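Desktop Recovery Project: progress report to the Verari Fund
Prepared by Vasco Simões, 2022-06-27

You asked for a plain account before the second payment is released, so I have left the success stories for whoever writes the newsletter. The grant assumed that retired office desktops could be stripped for reusable parts at a cost below what those parts bring in. I was not convinced of that in the application and I am still not convinced.

Intake is ahead of schedule. The target for this period was 200 machines and we have taken in 402. I would not read much into it. Offices are glad to have old towers hauled away, and a full storeroom tells you very little about what comes out the other end. Fenard, who handle pickup, have billed $790 against a transport line of $1000. At the present rate that line will be overspent before the end of July.

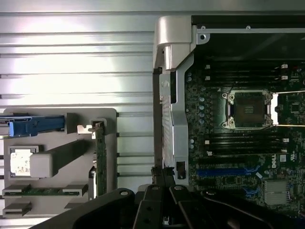

Processors are the one part with a dependable buyer, and they have skewed how the work gets done. The bench takes the processor first and leaves the rest for later, and later tends to slip. The Dell board on the bench has an empty socket, with the banks of memory slots above and below it and the chassis still around it. Boards at that stage get logged as "in progress," a label I have asked Abelardo Fuentealba to stop using. It covers everything from a machine with its lid off to one that needs only a last check, and it makes our numbers look better than they are. He has agreed to split it in two from July.

Memory is harder to judge. Alel quoted us a price per module in the spring and has since gone quiet. Until they put something in writing I am carrying the memory income at zero. Hegedűs will take bare boards by weight, at a rate that does not cover the labor of unscrewing them. Abelardo thinks the rate will improve with volume. I have seen no sign of it.

Power supplies and drive cages are the slow part of the job. They are bulky and the resale value is poor. The original plan called for every one to be removed, tested and graded. I doubt this was ever costed properly, and I would like your permission to send the power supplies straight to metal recycling unless a buyer has asked for them.

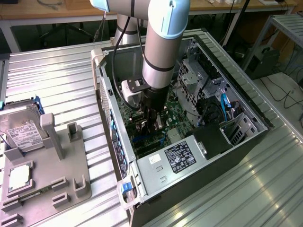 Desktop tower on its side on the worktable, power supply and drive cage still in the case.

Changes I am asking you to approve:

Power supplies to recycling by default, as above.
Intake paused until the backlog is down. Abelardo disagrees with me on this and will write to you separately.
Transport line raised, or pickups cut to one run a month.

Spending outside transport is within budget. I can't yet give you a figure for net income per machine, and I would be wary of anyone who offered you one on the records we have now.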